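**hands thread, continued from the one in April that ended with me swearing at a crimp tool**

1/ Both hands are on. Both wrists are on. Both of them move when I tell them to, and on Saturday they also moved once when I hadn't told them to, so the emergency stop is now on my side of the bench.

2/ For anyone new: I have the back room of the Grallow workshop, two secondhand hands, and a long-running plan to get them to do one useful thing between them. The useful thing has been downgraded several times. It used to be "unload a dishwasher."

3/ The current useful thing is "touch an object with both hands on purpose."

4/ Wrist news. The left one had a wobble I'd been blaming on software for weeks. I rewrote the smoothing. I rewrote it back. Leonora Barredo came by to borrow a clamp, put a thumb on the joint, and said "that screw's loose." She was in the room for maybe a minute. She took the clamp.

5/ So the smoothing code is now very good and entirely unnecessary.

6/ Someone asked what's driving them. A controller box I call Tronov, after the label on the enclosure it's living in, which used to hold something to do with greenhouse vents. Inside: a small computer, a power supply that's too big, a fan that's too small. The lid doesn't close over the connectors and I've stopped trying to make it.

7/ The software is mine and it's called Mimton. It started as a script called mimic_test_on_bench and I got tired of typing. Mimton takes poses I've saved, blends between them, and complains if a joint wants to go somewhere stupid. It complains a lot.

8/ Saved poses as of tonight: 80. Poses I'd recognize from the name: fewer. There's one called "ok_good" and another called "ok_good_REAL" and they point the thumb in opposite directions.

9/ Latency. People in the replies last time were very confident about my latency, so I measured it. From keypress to finger moving was 231 milliseconds, which felt like mailing the hand a letter. Most of that was me logging every joint to disk before sending the command. I wrote that. On purpose, apparently.

10/ Logging now happens after. It feels like a different machine. I'm not going to post the new number until I've measured it the same way, because Asger Þórarinsdóttir reads this and she will ask how I measured it.

11/ (Hi Asger.)

12/ Cable routing, the part everybody skips in their build threads. Each wrist has a black cable that wants to leave in its own direction. If I tie it down tight the wrist can't turn all the way. If I leave it slack it drags across the bench and knocks things over. I've settled on a loop with some give in it, and a rule that nothing with coffee in it goes on that end of the table.

13/ The table, by the way, is the best component in the project. It's flat, it was free, it doesn't need firmware. Þórey Bundgaard was getting rid of it and I carried it down the stairs with Guðlaug Egilsson, who has since mentioned his back in every conversation we've had.

14/ OK, two-handed reaching. The idea is simple: right hand goes over the top with the fingers out straight, left hand comes in from the other side already curled, and they meet at the object. The problem is that each hand thinks it's alone in the universe.

15/ Mimton has no idea the other hand exists. There's no collision check between them. There's me, with a finger on the stop button, making a noise like a kettle.

16/ My fix for now is a keep-out zone, basically an invisible wall down the middle that each hand can cross only when the other has stopped. It's the system my sister and I had for the back seat of the car. It worked about as well there.
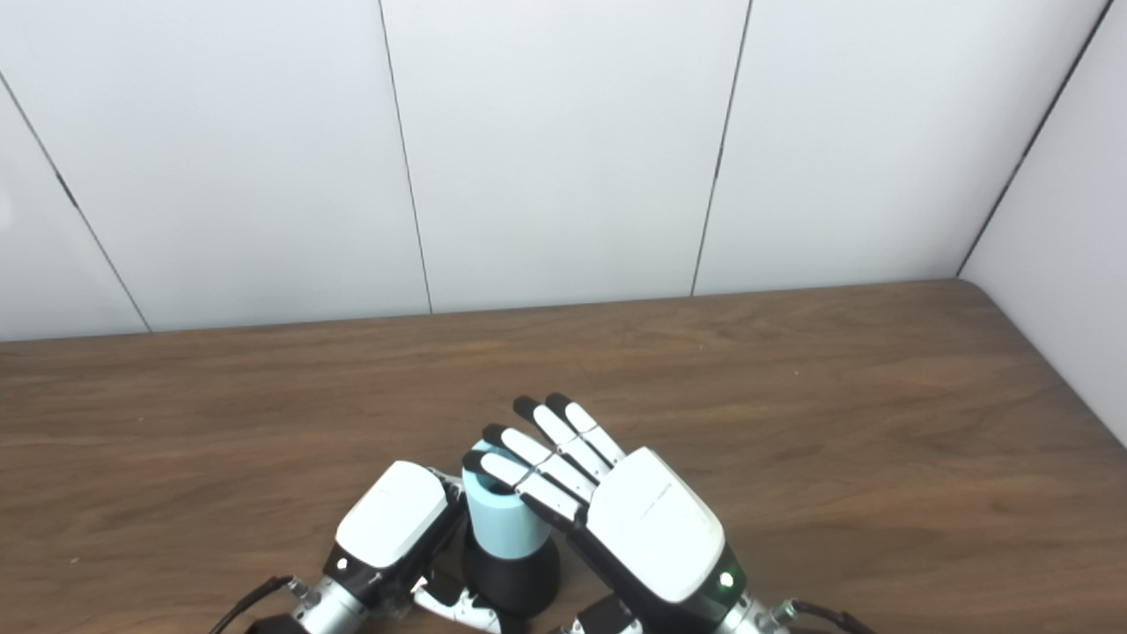 17/ The trouble with straight fingers is that they're long. I know how long they are, I have the drawing, and I still set the approach height as if they ended at the knuckles. First try of the evening, the fingertips got to the middle well ahead of where I'd planned for the palm to be.

18/ So approach height is now measured from the fingertips. This required changing 3 lines and admitting something to myself.

19/ Heiðrún Steinarsdóttir suggests starting with both hands curled and only opening them once they're close. It's a sensible idea and I'm annoyed that it's going to mean re-recording nearly all the right-hand poses. The left ones I can keep. The left hand has always been the easy child.

20/ Reply to a couple of you asking about tactile sensors: no. I priced the Lykkegaard pads and then I closed the tab and went for a walk. For now I'm reading motor current and calling it a sense of touch. If the current goes up, the finger has found something. It might be the object. It might be the table.

21/ To do before the next post:
- re-record right hand, curled start
- rename the ok_good poses like an adult
- threadlock on the left wrist screws, ALL of them
- get my clamp back from Leonora

22/ Also the fan in the Tronov box has begun to tick. I've turned the radio up.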